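Safe working rules for a two-arm disassembly cell: final project report
Department of Mechanical and Control Engineering, Etalley
December 2023

Summary

This report sets out a body of working rules for a two-arm robot cell used to take apart small electric motors. The cell was built in an earlier project and had no written procedure beyond the supplier's manuals. The work consisted of a review of the standards that apply, a risk assessment following the method of ISO 12100, a draft rule set, and a trial of that rule set on hub motors supplied by Plevell. The final version has 14 rules, given in part in section 4. Two of the draft rules were withdrawn after the trial and one was rewritten.

1. Background

Motor disassembly is mostly done by hand. The parts are small, the fasteners vary between makers, and wires are easily damaged. Plevell collects scrap hub motors for reuse of the windings and bearings and asked whether the Etalley cell could be used for part of the job. The technical side was covered by the Kallio project, which dealt with grasp planning. This project covers the question of how people and machine should share the bench while the work is done.

The cell is operated from a desk outside the guarded area. An operator may enter to place a motor, clear a jam or remove sorted parts. Most of the hazards identified come from those entries and few from the disassembly itself.

2. Standards reviewed

ISO 12100 gives the general method for risk assessment and risk reduction. ISO 10218, in its two parts, deals with industrial robots and their integration. ISO/TS 15066 adds guidance for collaborative operation, including limits on contact force and pressure. ISO 13850 covers the emergency stop function.

None of these documents says much about two arms working on one object. The robot standards treat the end effector and the workpiece as part of the application, so the duty falls on whoever integrates the cell. For a student cell this means that the arm certificates cannot be relied on alone. A gripper pad may be harmless when empty and become a hazard when it is holding a sheet metal part with a sharp edge.

Contact limits were considered but not adopted as the main protection. The reason is the workpiece: a calculation based on a rounded finger is not valid for a toothed plate. The rule set therefore relies on separation, with all drives stopped before a person reaches over the bench.

3. Risk assessment

Each task step was listed and scored for severity, exposure and chance of avoidance. The steps were loading, opening the housing, moving the cover, freeing the wires, lifting out inner parts, sorting and unloading. The highest scores before any measures were given to:

Crushing of a hand between the two arms during unloading.
Cuts from the cover plate if it is dropped or flicked from a grip.
Unexpected restart after a jam has been cleared.
Fine debris carried to the face or eyes when the bench is wiped.

Stored magnetic energy was also looked at. Outer rotor rings may carry strong magnets and can snap on to steel tools. This was scored as moderate, with a note that the score should be raised for larger motors.
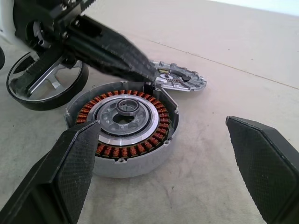 The rule on shared reach was the hardest to word. The first draft allowed only one arm inside a fixed zone around the workpiece at any time. This is simple to check in software but rules out much of the useful work, where one gripper has to be close to the motor while the other deals with the cover or the leads. The case that settled the matter was the open housing with its wires coming out at the back edge and the cover plate, with its circuit board, lying just beyond the rim. A fingertip at that point has very little room between housing and plate, and the second gripper is directly over the copper windings. The final rule permits both arms in the zone at reduced speed, provided that only one of them is moving under a task command. The other must be in a held position with its drive monitored.

The same case led to a rule on parts already removed. Rings and plates left on the board restrict the approach paths and can be struck by an arm segment well away from the fingers. The planner checks fingers and wrist by default - the upper segments have to be added by the user. This setting is now part of the start-up check.

4. Main rules

4.1 The operator confirms that the guard is closed and the bench is clear of hand tools before drives are enabled.

4.2 Tool speed inside the shared zone is limited to 10 per cent of the programmed maximum.

4.3 Only one arm may move under a task command inside the shared zone.

4.4 No pulling force is applied to wires. If a lead does not come free under its own slack, the task is stopped and the part goes to manual work.

4.5 Removed parts are placed in the sorting trays before the next fastener is started, unless a wire still joins them to the motor.

4.6 After a jam, restart requires a reset at the desk by the person who entered the cell.

4.7 Debris is removed by vacuum. Compressed air is not used.

4.8 Cut-resistant gloves are worn for unloading and taken off before any powered hand tool is used.

The remaining rules deal with records, training and the storage of rotor rings.

5. Trial

The rules were tried in the cell over a set of sessions that logged 345 minutes of powered operation. The Renard safety controller recorded 2 protective stops. Both were caused by the guard switch and neither by a breach of the shared zone. The switch bracket was found to be out of line and was refitted.

Rule 4.5 in its first form had no exception for parts still wired to the motor. It conflicted with rule 4.4, and operators were stopping the task to ask which applied. The exception was added on that basis.

6. Limits of the work

The trial used one family of motor and trained operators. Contact forces were not measured. The speed limit in 4.2 was chosen from stopping distance tests with the grippers empty, and should be repeated with the heaviest part in the grip. A review of the rule set is planned for February, when the cell is due to receive a new guard door.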